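Toy rental service Udetti widens cleaning rules after autumn stock check

Udetti, which lends boxed sets of children's toys to nurseries and families by monthly subscription, is to change the way it cleans, inspects and retires its stock. The new rules take effect in October and cover all sets sent out from its Sadeghi Road depot.

The change follows a stock check in which 291 boxed sets were opened and compared with their packing lists. The check found 133 sets with at least one item missing or swapped with an item from another set. In most cases the swap was minor, such as a play-food piece returned in a box of building shapes. Two sets were withdrawn for damage.

Under the present system, returned boxes are weighed on arrival. A box within tolerance of its listed weight goes straight to cleaning, and one outside it is opened and counted by hand. The stock check showed that weight alone does not pick up a swap between pieces of similar mass, and that light items such as thin plastic shapes can be missing without moving the reading far enough to trigger a count.

From October every box will be opened. Pieces will be laid out by type and checked against a printed sheet before they are washed, and again before they are packed. Depot manager Renu Gautam said the second count would add time to each return but would remove the need for most of the replacement parcels now sent out during the month.

"A family that gets a tea set with no plates will ring us, and then we pack a parcel, pay for it and wait," she said. "Counting at the bench is cheaper than that."

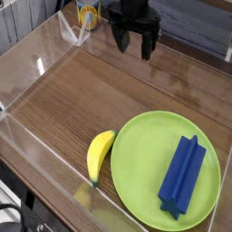 Cleaning will be split by material. Hard plastic pieces with no batteries, magnets or fabric parts will go through a warm detergent wash, a rinse and a drying cabinet. Wooden pieces will be wiped with a damp cloth and left to dry on open racks, as soaking raises the grain and loosens glued joints. Fabric items will be machine washed in mesh bags and tumble dried on a low setting. Anything with a battery compartment will be wiped by hand with the cover closed, and the contacts checked for corrosion.

Grooved and ridged pieces will be treated as a separate group. Residue tends to stay in narrow channels after a normal wash, and the depot will brush these pieces before they go into the machine. The same applies to hollow items with a moulded seam, which will also be squeezed to check for trapped water. Any piece that still holds water after drying will be scrapped.

The drying cabinets are being supplied by Flusent and will replace the open shelving now used for plastic stock. Tracking labels on the boxes will move to Govex, the stock software already in use at the depot for deliveries. Each label will record the date of the last count, the cleaning method and the number of loans. Sets will be taken out of service for a full inspection after 100 loans, whatever their condition.

Inspection will cover cracks, sharp edges, flaking paint and loose small parts. Sets meant for children under three will be held to a stricter standard — any crack, however short, will mean the piece is discarded. Pieces that are faded but otherwise sound will stay in use. Discarded hard plastic will be sorted by type where the moulding mark can be read.

Subscribers are asked to return sets dry, with batteries left in place and the packing sheet on top. There is no charge for a missing piece reported at the time of return. Pieces found at home later can be sent back in the next box in a labelled bag.

Subscription prices will stay the same. Collections will move from Monday to Tuesday at the start of the month, and nurseries on a fixed route will be sent their new collection times by email.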